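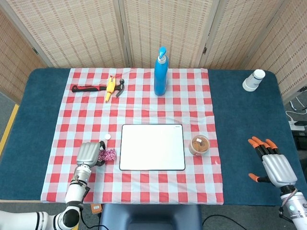

Is a cheap gingham tablecloth worth buying if you already have a plain one you like?

I'd say so, as long as you treat it as a topper and buy it a size smaller than the table. It hides crumbs better than a solid color, and you can whip it off and wash it without stripping the whole table.

Okay, so that's the short version, and if you only came for the short version you can go now! The rest of this is me talking about a tablecloth for far too long.

I bought the Pulik red check topper in December, when I was in the mood to make everything look like a diner. I already had a dark teal cloth on my big worktable and I really like it, it's a good moody color and it has survived a lot. But dark teal shows every single crumb and every bit of lint, and this table gets used for everything. Snacks, repairs, mail, sorting out the junk drawer. I wanted something I could throw over the busy part and leave the rest alone.

Color first. The squares are red, pink and white, the classic picnic look, and the red is a real red (I was worried it would come out orange, since the listing photos looked a bit tomato soup). Against the teal it's loud. I love it, my household is split. If you like everything to match, get the gray one or skip it. I set mine down so there's teal showing on both sides, wider on the right, and that bare strip on the right has turned out to be the handiest part of the setup. Upside-down cups go over there, out of elbow range.

Fit. Pulik sells it in a few sizes and the size chart is confusing, because it gives the flat measurement for some of them and the "drop" measurement for others. Why!! Measure the part of the table you want covered, ignore the little diagram, and go by the flat number. I ordered wrong the first time and had to send one back, and the return took 20 days from drop-off to refund. They did refund the whole thing, shipping included, so I'm only a little mad.

Now, does it stay put? Mostly. Cloth on cloth grips better than cloth on bare wood, and with a few things sitting on it you'd have to really yank. A claw hammer holds down a tablecloth beautifully, in case you were wondering. When it's empty it does creep toward whoever is leaning on it, and I find myself tugging it straight a couple of times a day. I tried the Skekden clips and took them off again. They're made for the edge of a table, and this thing doesn't reach the edge.

Writing on it is a no. The weave has just enough texture that a pen goes right through the paper or skips, so I keep a white board with rounded corners on top for lists and for anything fiddly. Small screws also like to hide in the checks, and white caps vanish on the white squares, so put your little parts in a dish. I have lost bottle caps on this thing while looking directly at them.

Washing. I've run it through cold with the towels every week or so and the red hasn't bled, not even the first time, when I was hovering over the machine like a nervous parent. It comes out wrinkled. Hang it damp and it's fine, tumble dry it and you'll be ironing. For small spills I use a spray bottle of water and a rag and don't bother with the wash at all. Grease is another story. I got a spot of machine oil on one corner and it took dish soap, two goes, and you can still find it if you know where to look.

How it compares: I had a Steyn vinyl one a few years back in nearly the same check. The vinyl wipes down faster, no contest, but it smelled like a pool float for weeks and it cracked along the fold lines. Irkora makes a heavier cotton version that I've only felt in the store. Lovely, thick, and it costs more than double. For a table where a hammer and a tub of crackers might be out at the same time, I don't need lovely.

One more thing, the hem. On mine the stitching is straight on three sides and wanders a bit on the fourth. It hasn't come loose. I put that side toward the back where the folding screen is and forgot about it until I sat down to write this.

I'm giving it four out of five. I'd knock off another half for the size chart but I already complained about that, and I've just ordered a second one for the patio.

Posted Jan 10, 2023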